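Msimang Municipal Council
Frequently Asked Questions: Ward By-Elections
Last revised 10/14/18

Why is a by-election being held in Gusen ward?
The seat became vacant when Councilor Peter Vaněk resigned. Under the council's standing orders, a ward seat left empty more than six months before a general municipal election must be filled by popular vote.

When will voting take place?
Voting will be held in December. The exact date will be posted at the municipal offices and at each polling station once the returning officer, Noemí Robles, has signed the notice of election.

Who may vote?
Any resident of Gusen ward aged 18 or older whose name appears on the ward voters' roll. The roll currently lists 1,266 voters. Residents who have moved into Gusen from another ward must transfer their registration before the roll closes.

Where do I vote?
There are four polling stations in the ward. Your station is printed on your registration slip. You may not vote at a station other than your own.

May an independent candidate stand?
Yes. An independent candidate must submit a nomination form signed by 10 registered voters of the ward and pay a deposit of 780, in the local currency, at the cashier's window. Party candidates are nominated by their parties and do not need signatures.

Is the deposit returned?
It is returned to any candidate who receives at least one-tenth of the valid votes cast.

Who represents Gusen in the meantime?
Councilor Siiri Liepiņa of the neighboring Vekari ward is handling residents' inquiries -- she does not hold a second vote in council.

Will the result change control of the council?
The council does not comment on the political effect of any election. The present distribution of seats is given on the Councilors page.

How do I object to an entry on the voters' roll?
Objections must be made in writing to Hendrik Ntuli, Registration Office, and must state the name objected to and the grounds. Objections by telephone are not accepted.

Can I vote if I will be away?
Registered voters may apply for a special vote. Forms are available from Teresa Heffernan at the front desk -- bring your identity document.
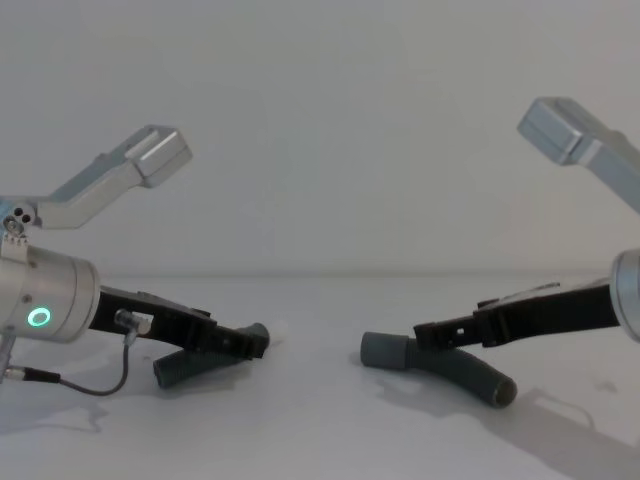

Two robot arms facing each other over a table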